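The first thing Benedicta Laryea does when I come in from the rain is put the kettle on, and the second is hand me a pair of grippers. She has been selling the Olik teaching kit from two rooms above a bakery in Murport since last December, and she has learned that people make up their minds about it with their hands, usually well before the tea is ready.

The idea is a friendly one. You take a gripper in each hand and do a small, dull job the way you'd like it done, and the kit keeps a record of your movements for a robot to learn from later on. I'm a clumsy sort of person – my family will back me up on this – and I still felt at home with it after a quarter of an hour or so, though my wrists were grumbling by then and I was glad of the biscuits.

Kojo Osei, who wrote most of the software, likes to start visitors on boxes and lids, and he is very patient about it. "People rush," he told me. "They've opened a thousand boxes in their lives and never once watched themselves do it."

You can hire the whole kit for £400 a week, with up to 14 days' notice in busy spells, and a morning's training is thrown in. I did wish the cables were lighter, and the printed guide could do with a good deal more patience than it has.
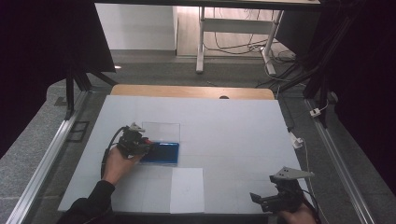 Do you need to own a robot before you hire the kit? Most customers don't have one when they start, and the recordings can be kept until they do.

Benedicta would like to see a smaller pair of grippers next, for people with hands like hers. Kojo has the drawings pinned up beside the kettle, and they were still talking about thumb rests when I went down to buy a loaf.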